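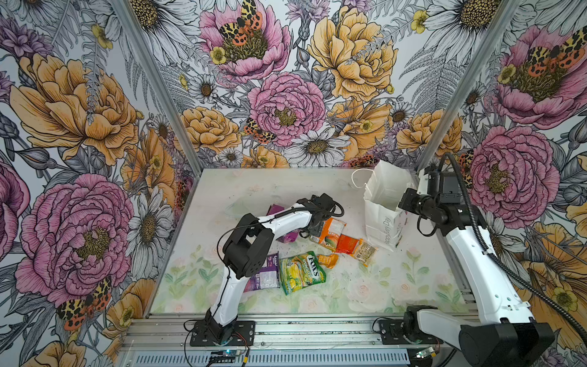
Snacks, the "Happy Every Day" bag and both arms reaching in.

13/02/2022

Sunday, and I spent most of it on the planner again. I know, I know. But the bagging task has been bugging me all week and I finally had the Drevholm cell to myself, so in I went with a big coffee and a list of bugs.

The main one is the timing between the two arms. The left one picks, the right one looks after the mouth of the bag, and they share one clock that I wrote in October and have regretted ever since. I pulled it apart this morning and gave each arm its own queue, with a lock only on the space over the bag. Replan time dropped from 288 ms to 165 – I ran it 3 times to be sure I wasn't kidding myself!

Perception is still the grumpy part. The clear lid at the back barely shows up against the white table, and the segmenter keeps wanting to find objects in the peonies on the walls (it's very fond of the moths). I masked everything above the table plane, and I'll retrain on the Runulthorpe set tomorrow if the GPU is free. The Fox's bag gets a lovely clean mask, of course. Big yellow panel, big letters, easy.

Still to do: merge the Emenis driver branch, fix the log timestamps, wipe the crumbs off the table. My back hurts and I'm having soup.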